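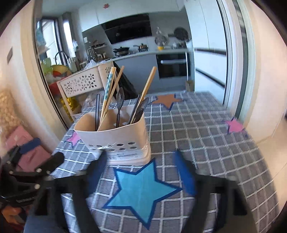

Page last changed: July, 16:20

Print this page | E-mail this page | Shares: 45

Setting the table from hand-held gripper demonstrations: does the tablecloth matter?

Final report, Sokell project

1. Aim

The Sokell project looks at whether a robot arm can learn a table-setting task from recordings made by a person with a hand-held gripper. The task is to take one utensil out of an upright holder and lay it on a placemat. The earlier group showed that this worked on a bare desk in the lab. We wanted to know what happens when the recordings are made at home, on a table with a cloth on it and a kitchen behind it.

2. Set-up

We used the Plesex hand-held gripper, which has two soft-padded fingers and a wide-angle camera looking out over them. The same fingers fit on the lab arm, so the camera sees nearly the same thing in both cases. Straight lines bend a good deal near the edges of the view. We left the pictures like this and did not correct them, as correcting them throws away the corners and the fingertips are often there.

The home table had a grey-blue plaid cloth and four star-shaped placemats, a big blue one at the front and three others further back. The holder was white plastic with round holes along the base. It held three chopsticks, two light wooden ones and one printed with a blue pattern, along with spoons and other utensils in black and dark grey. We did not tidy the rest of the room. The dish rack stayed on the table and so did the bread.

3. Recording

Each recording began with the gripper open and pointing at the holder and ended when the fingers let go of the utensil. We made 959 recordings in total. The position of the gripper was worked out afterwards from the camera and the motion sensor, using the Minami tracking program with its standard settings.

Not every recording could be used. Minami lost its place in many of them, most often when the gripper was low over the cloth and little else could be seen. The thin white lines on the cloth repeat, and the program seems to match one line with its neighbour. After removing these, and the ones where the utensil was dropped, we had 635 left.

4. Training

We trained three versions of the same policy. The first used lab recordings only. The second used home recordings only. The third used both, mixed evenly. The settings were otherwise the same, and all three were trained overnight on the shared Gukeo machine. We had meant to run each version with several random starts - there was not enough machine time left, so each was trained once. This is a weakness.

5. Results

Each version was given 45 trials on the lab arm, with a similar plaid cloth and holder. A trial counted as a success if the utensil ended up wholly or partly on a placemat.

The lab-only version did badly. It reached the holder most of the time but closed the fingers too early, in front of the utensil. The home-only version got more than half of its trials right. The mixed version was the best of the three, though the gap between it and the home-only version is small and could be chance.

Chopsticks were easier than spoons for every version. We had expected the reverse, because a spoon is wider. The likely cause is that the light wood stands out and the dark handles are hard to tell apart when they lean together. In several failed trials the fingers closed between two dark handles and lifted neither.

Choice of placemat was less of a problem. When the policy had hold of something, it usually went to the nearest star. It had no way of being told which one to use, so we did not score this.

6. Problems and what we would change

The cloth affected the tracking much more than it affected the policy. With a plain cloth we would have kept more recordings, but it would have answered a different question. Putting a printed marker on the table would help Minami, and the next group should try it.

The recordings were also made mostly from one side of the table. When we moved the arm's starting point round the corner, all three versions failed. We only noticed this in the last week.

The recording files and the training settings are in the project folder on Gukeo. The tracking results for the rejected recordings are there as well, in case somebody wants to try a different program on them.

Comments (3)

Guest: Did you check whether the rejected recordings were mainly spoons? That would explain some of the chopstick result.

Project author: We did not split them by utensil. It could be done from the file names, I will have a look.

Guest: We had the same trouble with Minami on a tiled worktop. Holding the gripper higher at the start helped a bit.

Print this page | E-mail this page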